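Hellel Community Help
Home and Interiors > Wall coverings

Geometric wall covering on three sides of an alcove: ordering and corners

Posted by Disell Residents' Office
Status: open for replies

Our office is preparing a small activity alcove for shared use. The back wall measures 3,000 mm and each side wall 2,000 mm. The covering will run in a band 1,025 mm high, starting at table height, and the pattern repeats every 30 mm. The walls are plaster, previously painted in a satin finish and in fair condition.

We have selected a black-and-white design with a small slanted motif. We request guidance on the following points: whether the motif should be matched through the internal corners, how much additional material should be ordered, and whether the satin paint must be removed. Colleagues at our Hoekstra site used one continuous strip around each corner and the paper later pulled away from the wall. We would prefer to avoid a repeat of this.
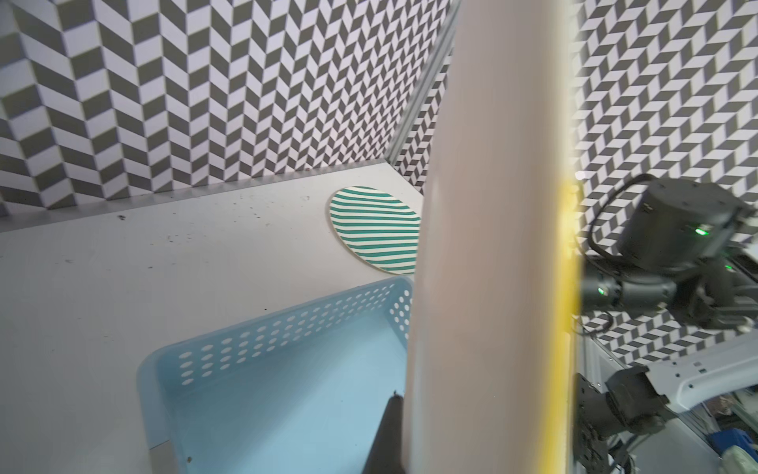

Black-and-white herringbone at the meeting of two walls.

Replies are requested before the end of August, when the order must be placed.

Reply from Brinard Household Desk
Marked as helpful

Satin paint does not need to be removed if it is sound. Wash it with a mild detergent, rinse, allow it to dry, and sand lightly to dull the surface. Dust should be wiped off before any primer is applied. Use a primer intended for wall coverings; ordinary wall paint is not a substitute.

With regard to corners, a strip should not be carried around an internal corner in full width. Cut it so that a narrow margin turns onto the adjoining wall, then hang the remaining piece from a fresh plumb line, overlapping that margin. A small loss of pattern will occur. On a fine geometric design the loss is rarely noticed at normal viewing distance, although it will be noticed if the second piece is out of plumb. Check the plumb line twice.

When ordering, calculate the strips for each wall separately and round up each time. Keep one full roll in reserve. All rolls must carry the same batch number, as the white ground can differ between batches and the difference shows most in daylight.

Please also consider what will be kept in the alcove. A busy wall makes small items harder to pick out, and tableware in one strong color is easier to find against it than anything gray.

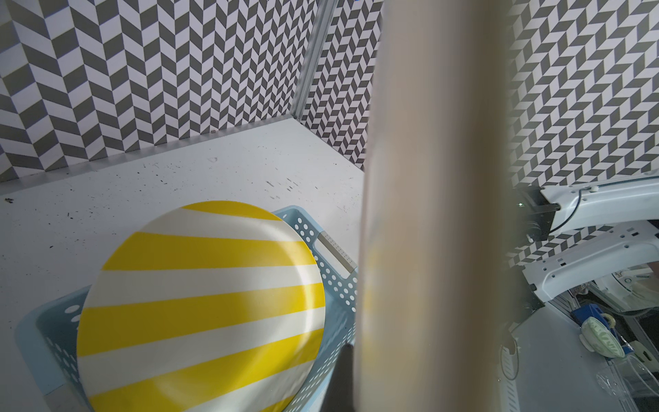 Yellow and white striped plate in a light blue basket.

A plain table surface is advised for the same reason. White is satisfactory and shows spills early, but it does reflect overhead light. A matte finish is preferable where people will be seated for long periods.
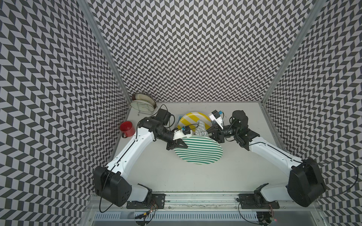 Reply from a member, Hoekstra area

The previous reply is correct as to primer. I would add that the trim matters. We fitted slim metal strips in the corners and did not attempt to match anything. It saved a good deal of time. Ours has not lifted so far.

Order more than you think. We ran short.

Reply from Hellel Moderation

Two matters were not addressed above. First, the top edge of a partial-height band should be finished with a narrow molding or a bead of clear sealant - an exposed edge will collect dust and begin to curl. Second, the printed surface should be tested for washability before hanging. Dampen an offcut, rub it gently with a white cloth, and inspect the cloth for ink.

Soft furnishings and plush items stored beside the wall should be shaken out outdoors at regular intervals. Loose fiber settles on textured coverings and is difficult to remove with a cloth; a soft brush attachment on low suction is suitable. 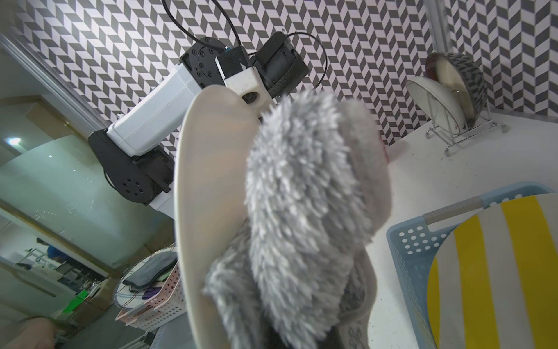 Follow-up from Disell Residents' Office

Thank you for the replies. We will proceed with separate strips at the corners and a painted molding along the top. One question remains: the supplier offers a paste-the-wall version of the same design at a higher price. Any experience with that version on previously painted plaster would be appreciated.

Related topics
Removing old adhesive from plaster
Reading batch numbers on wall covering labels
Choosing a molding for a partial-height band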